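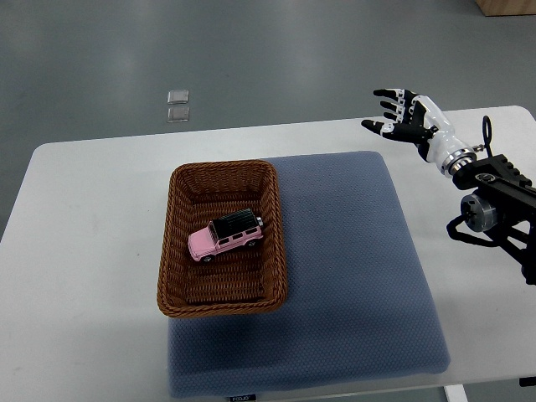
Laine Ozoliņš wrote in to ask why the fiddle tunes come in two tunings, and whether the cross-tuned files could be dropped. They stay. A tune learned in AEAE loses its drones when it is written out in standard, so both versions are kept and the `tuning` column says which is which.

## Siter tune set

Transcriptions of old-time fiddle and banjo tunes played at the Flasovell sessions, with chord sheets for guitar. There are 2302 files in ABC notation, plus one index.

### Layout

- `fiddle/` – melody only, one tune per file
- `banjo/` – clawhammer versions, tuning in the header
- `chords/` – plain text, one line per phrase
- `index.csv` – title, other titles, key, tuning, player, source

File names are lower case with hyphens. Leading articles are left off.

### Sources

Most tunes were written down by ear by Ravinder Grewal and Davoud Khosravi. The recordings themselves are not included. Where a tune came from a player's own notebook, `source` says `notebook` and the spelling of the title is left as found.

Kourosh Naseri checked the banjo files against the recordings. The fiddle files have only been checked for playback errors.

### Known problems

- 42 tunes have no B part. The player stopped, or the recording did.
- 28 are crooked (extra or missing beats). Some notation programs will complain about bar lengths. Please don't "fix" them.
- Bowing is marked only in the Dovero folder.
- Chords are one person's choice. Several tunes sit just as well on a single chord.
- Key is given as played, so a few files in B flat are probably A tunes on a fast tape.

### Changes in version 3

- Split `tuning` from `key`
- Merged duplicate titles
- Added the Dovero waltzes

### Use

Free for teaching and playing. Ask Farhad Talebi before printing a book from it. Corrections are welcome by email, with the file name and bar number in the subject line.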